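Open Day at the Voltdale Robotics Program

I have been to enough school robotics events to know the drill. There is a folding table of cookies, a parent with a lanyard, a machine that worked fine last night, and a student who has been told to smile while it doesn't work now. So when my sister-in-law forwarded the flyer for the Voltdale open day in July 2018, with its promise of "the future of helping hands," I went mostly for the drive. My nephew is choosing a high school program and somebody in the family ought to ask rude questions.

Voltdale runs out of the old Jardale building, behind the bus depot. Parking is poor. The sign at the gate points you to the wrong door, and the right door was locked until a kid with a badge came and let a bunch of us in together.

The program takes 48 students a year and charges families $166 a term for parts. I asked what the parts money buys, as I hadn't seen many parts yet. The answer was batteries, motors, and "software access." I asked how much of it was software access and was told that would be covered in the packet. The packet has a page on dress code and a map. It does not cover it.

The first room was the competition team. They build a wheeled machine they call Cisix, which picks up foam rings and drops them on pegs. It managed two rings and then sat there buzzing. The students were good about it and went straight for the wiring, talking over each other, and I liked them more in those few minutes than during the rehearsed part. The banner behind them said they had finished 6th at the regional meet in March. I would have liked to know out of how many teams.

Upstairs is the senior project, and I'll admit I stayed there longer than I planned. A group of seniors is writing a program that clears a table. You give it a list of household things and a place for each one to go, and it is supposed to work out the order and the grip on its own. All of this happens on a screen. There was no arm in the room, which a father next to me found very funny. He had brought his daughter to see a robot and was looking at a laptop.

Shufen Jiang teaches the class and she did not seem bothered by him. She said the students used to wait most of a period for a turn on the one real arm the school owns, and now every pair can run a test whenever they like. Fair enough. I asked whether a can in the computer weighs what a can weighs. She said they type the weight in. I asked who checks it. She said, "They do, with a kitchen scale, and they complain about it." That was the best answer I got all day.

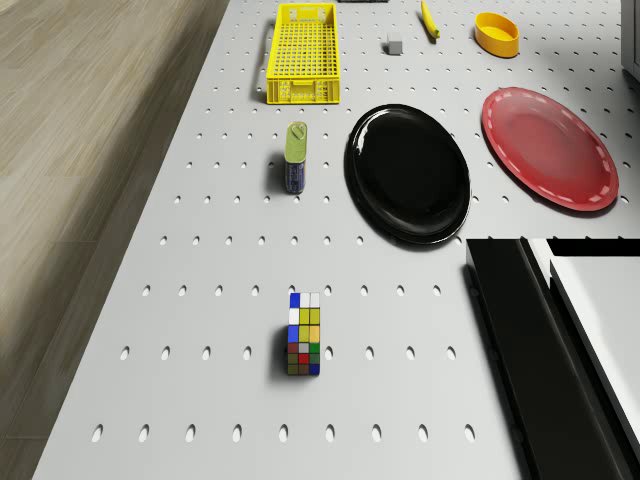

The senior project's test table, with the yellow basket, plates, and Rubik's cube. Everything on it is simulated.

The students at the keyboard told me the banana is a pain because of its shape, and that the plates are worse. A plate lies low and there isn't much to get hold of. One girl explained that the first version of their code went for the middle of the plate every single time, since that was where the math said the plate was. She thought this was hilarious. I did too, a little.

What I could not get from anyone was a straight number. The poster on the wall said "1375 successful runs." Successful at what? One object moved? A table cleared? I asked two students and got two different answers, both given with total confidence. Ms. Jiang's version was that it counts single pickups, and that the poster ought to say so. It ought to. If I were grading the poster I would take points off for it, and I told them that, and one boy wrote it down.

There is also the question of what happens when this leaves the screen. The plan is to move the code to the real arm, a secondhand Zürcher they keep in a cage downstairs, before the end of the fall term. I was shown the cage. The arm was switched off and had a sweatshirt hanging on it. Nearly every project like this I have seen looked great right up to the moment it met an actual plate, and I heard nothing on the tour to make me think the fall will be easy.

The closing talk ran long and used the word "innovation" more than I could stand, so I went back upstairs. The father was gone. His daughter was sitting with the seniors, moving the basket to a different spot on the screen and asking them to run it again.

I've told my nephew to apply, and to ask about the $166. If he goes to the next visit day he should skip the talk, take the stairs on the left, and get there before the cookies run out. They were oatmeal.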